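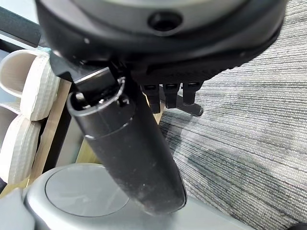
Warum zieht der Teig aus Charge 2 so viel langsamer an als der vom Mai?
Am Mehl liegt es vermutlich, das neue von Meinecke nimmt mehr Wasser auf und der Ansatz war zu fest. Starter selbst riecht gut, leicht säuerlich, Volumen okay.

23. Januar 2022 — Sauerteig, Roggen/Weizen

Gesamtgewicht 1190 g, diesmal alles in einer Schüssel. Debora Fabbri wollte teilen, hab ich gelassen, keine Zeit.
Wasser nachgegeben, danach deutlich geschmeidiger. Menge nicht notiert, Mist.
Dehnen und falten 2x, zweites Mal schon zu spät dran.
Thermometer (das von Sandberg) zeigt wieder Quatsch — Noemi fragen ob sie das alte noch hat.
Adelmo meint, länger kalt führen. Glaub ich nicht so recht, aber probiern kostet nichts.
Krume vom letzten Laib: dicht unten, oben große Löcher. Klarer Fall von Untergare.
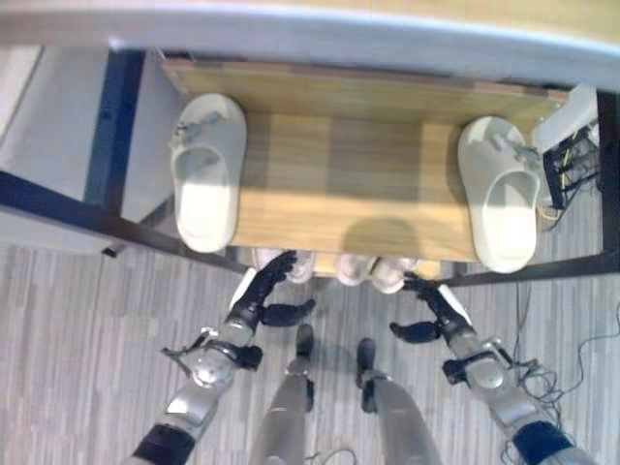 Nächster Ansatz

Starter abends füttern, nicht erst morgens!!
Weniger Roggen, sonst alles gleich lassen, damit mans vergleichen kann
Salz erst nach der Ruhezeit
Sveva bringt das Mehl aus Wustton mit, davon etwas für den Gegenversuch aufheben
Wassermenge aufschreiben — sofrot, nicht hinterher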